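The Ponari Stovetop Waffle Iron

Crisp edges, a soft middle, and no cord to trip over! The Ponari makes two deep waffles at a time on a gas or electric burner, and it's the pan we reach for on slow December mornings. Heat it empty for 60 seconds a side, brush on a little butter, pour in the batter and flip it halfway through. 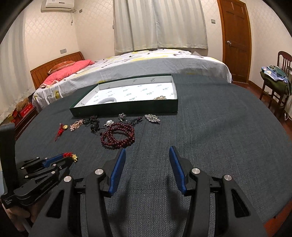 Round table with a woven cloth.

Try it with leftover stuffing – really! Press it in, close the lid and wait for the smell. Cornbread batter is great too, and so is plain old boxed mix with an extra egg. Manahawa's yeast batter (recipe card in the lid) is my favorite.

Cast aluminum, folding handles. Wash by hand and dry well. Item no. 1753.

Last updated: 19/10/2019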